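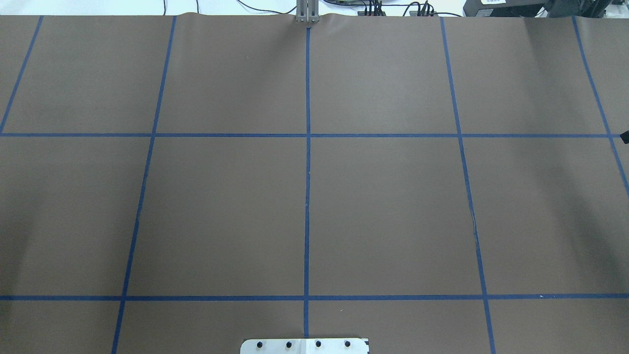
BRESTGATE, January

We use this site's cookies to remember your reading settings. Accept / Manage choices

The case for a written tape rule

Most labs that run tabletop manipulation tests mark the work surface by hand. Brown paper goes down, blue masking tape goes over it, and the resulting cells are used to place objects. The practice is cheap and it works well enough within one lab. My argument is that it should be covered by a written rule, with tolerances, and that results which depend on a taped grid should not be compared across sites until such a rule exists.

Consider what the grid is for. An operator is told to put an object in a given cell. A second operator, on another shift, is told the same. If the cell is the same size and in the same place relative to the arm base, the two trials can be pooled. If the paper has crept toward the base between shifts, they can't, and the log won't show it. The cell name is identical in both records.

The usual reply is that tape is only a guide and the policy under test is supposed to tolerate small offsets. That may be so, but tolerance to offset is one of the quantities being measured. It should not also be a hidden input. In the Hutapea trials we recorded 1032 placements over one season and had to discard a full block of them after the paper was replaced. The new sheet had been taped by eye. Cell edges differed from the old layout by up to 13 mm, and the difference was found only when a fixture was set down for an unrelated check.

Three points need to be fixed in writing: the datum, the measurement method, and the condition of the surface.

The datum first. One tape line should be run through the center of the arm's reach and lined up with something rigid. A bolted metal plate at the near side and the closed gripper at the far side give two such references, and a center line that agrees with both can be checked in seconds. All other lines are then measured from that one. Measuring each line from its neighbor lets errors add up, and the outermost cells are always the worst. The rule should also say whether a dimension is taken to the edge of the tape or to its middle. I prefer the edge, on the side facing the datum, as it can be read directly against a steel rule.

Next, the method. A grid must be measured on the table. Too many sites check it from the camera view, where parallel lines converge and a wrong spacing looks much like perspective. Camera images are good for detecting change between sessions, provided the mount has not moved. They are a poor way to establish dimensions in the first place. The Arnura draft allows either method and treats them as equal. I think that clause should be struck.

Then the surface. Plain paper ripples at its free edges and creases under repeated contact. A crease next to a tape line changes how a thin object sits, and a raised edge near the gripper can be touched by a fingertip during a low approach. The rule should set a replacement interval. We use 1000 cycles or any visible lift inside the reach of the arm, whichever comes first. The interval is arguable. Having none is not.

Cables deserve one line of their own. They should be kept off the paper entirely, including the margin, and tied down behind it. A cable resting on the sheet can pull it when a connector is moved.

The objection I take most seriously is cost. Small groups have no metrology staff, and a long standard would be ignored. The procedure we follow at Murkodov takes 8 minutes at the start of a shift: check the center line against the plate, measure the outer lines, look over the surface, sign the sheet. It needs a steel rule and a pen. A printed mat would be better and we may move to one, but a mat also shifts, and it would need the same datum check.

What I would ask of the working group is a single page. It should be adopted before the next round of shared trials, and older results should carry a note stating how the grid was laid and when it was last measured.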